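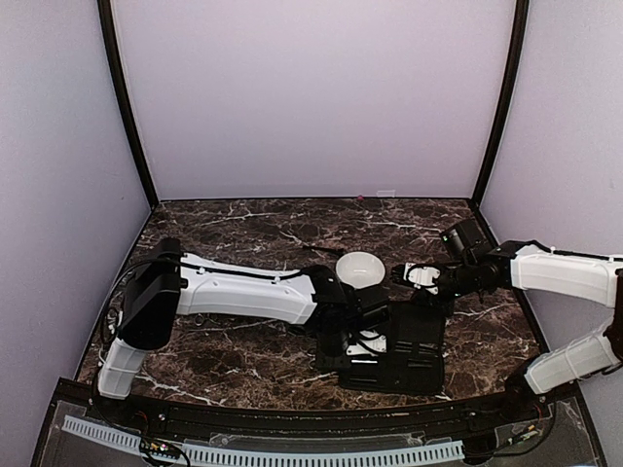 Ballidden Prenatal Outreach: progress report to the Thorlacius Fund
Reporting period ending in January
Submitted February 7, 2025
Prepared by Themis Pappas, program manager

1. Enrollment
The program had 650 pregnant patients on its register at the end of the period. Intake at the Winau clinic went as planned. Intake at Rumow fell behind after the second exam room closed for plumbing repairs, and new patients there waited longer for a first visit than the grant agreement allows. The room is back in use and the waiting list is being worked through in order of due date.

2. Visits
Staff completed 3078 prenatal visits across both sites. This figure includes home visits and excludes phone calls. Missed visits were rebooked by the front desk within the same week where a slot was open. Evening hours at Winau filled quickly and will continue. Evening hours at Rumow have not started.

3. Early first visits
The target is for 70 percent of patients to be seen in the first trimester. Winau met it. Rumow did not, mainly for the reason given in section 1. Late referrals from outside practices also played a part, and we have asked those practices to send the referral form on the day of a positive test.

4. Screening
Glucose and anemia screening follow the schedule in the protocol. Blood pressure cuffs at both sites were checked and two were replaced. Results from the outside lab still arrive by fax at Rumow and are typed in by hand. Lefteris Konstantinidis is setting up the electronic feed. Testing is under way and the feed is not yet used for patient care.

5. Spending
Printing of the patient handbook (1000 copies) came in under budget. Interpreter costs ran over. We request approval to move the printing balance to the interpreter line. No other changes are requested.

6. Next period
Start evening hours at Rumow.
Finish testing of the lab feed.
Fill the open nurse-midwife post at Winau. Interviews are scheduled.
Send the postpartum visit data, which was left out of this report while duplicate records are removed.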